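Home > Hand-Held > Iko Pair

Iko Hand-Held Gripper, sold in pairs
Part no. 1639
Status: in stock at Virnside, made to order everywhere else
Lead time: 17 working days, longer if you want them before a trade show, which everybody does

The Iko is a gripper you hold yourself. You do the job with your own two arms, the grippers record how you did it, and a robot gets to study the results later. If you already run an Iko cell, you know all this and can skip down to the cables.

What's in the case
Two grippers, left and right
Two cable bundles, already dressed
Spare finger pieces
Strap set
Quick start card (the long manual is a download, and it is long)

See it at the Virnside open day

We used to show the Iko on a plinth under a spotlight. Visitors admired it and asked where the bathroom was. Now we put a pair in people's hands and let them find out how hard it is to pick up a household object when your fingers have been replaced by brackets.

The demo table was set up by Dilruba Sultana, who has firm views on what belongs on it. Cleaning products, yes. Foam cubes, no. She says any gripper can look good with a foam cube, and she has thrown away all of ours to make the point.

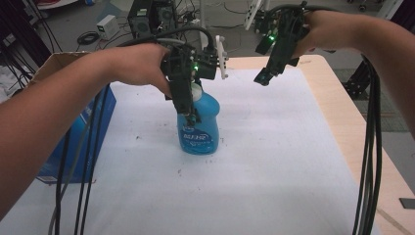

Left gripper at the neck of the blue bottle, right gripper still up in the air. Green light showing on both.

Most first-timers forget they have a second gripper. It hovers off to one side like a guest who wasn't introduced, and then comes in late and knocks something over. Gunvor Öberg runs the sessions and will not help you for the first 12 minutes. After that she will tell you to lower your elbows. She is right about the elbows.

Sessions are 38 minutes per person, two hands required, no experience wanted. Karim Kamel from Zustitz came in October to watch, stayed to try it, and ordered two pairs with the long cable. We mention this because he asked us not to.

About the cables

Yes, there are cables. They are thick and they hang down, and you will notice them for as long as you are wearing sleeves. Route them outside the forearm and keep them clear of whatever you are reaching for. A wireless version is on the list. It has been on the list for some time and seems comfortable there.

Works with
Edwards desk mount, both heights
Iko strap set, old and new buckles
Iko finger pieces, any batch (the first batch needs the shim)

Booking and orders

Open day slots go through Rosalinda Sison at the Virnside front desk. Orders placed by December 31, 2018 ship with a second set of finger pieces at no charge. You will lose one of the first set, usually under something heavy.

Returns accepted in the original case, with both grippers in it. Please check.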